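Mallel Township summer rec update. Seasonal job applications are open at the township office until 4 pm on the last day of February.

Pay for pool and park staff starts at 11 dollars an hour. You must be 16 or older.

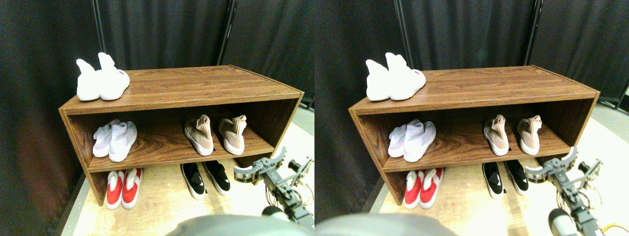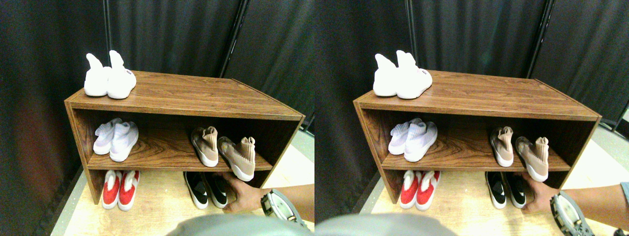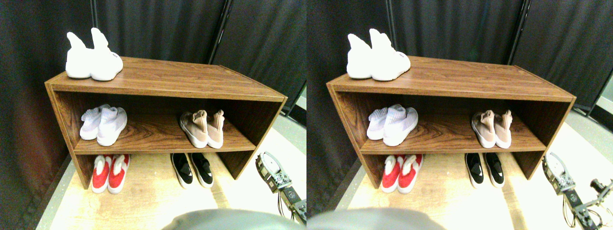 Day camp at Pluvwood Park runs 10 weeks this summer, with 355 spots. Residents sign up first. Camp meets in the gym on rain days – street shoes come off at the door and go on a low wooden rack with a flat top and a shelf, so please write names inside.

The Cullinane Road lot stays closed for paving. Use the lower lot and allow 2 extra minutes to walk up.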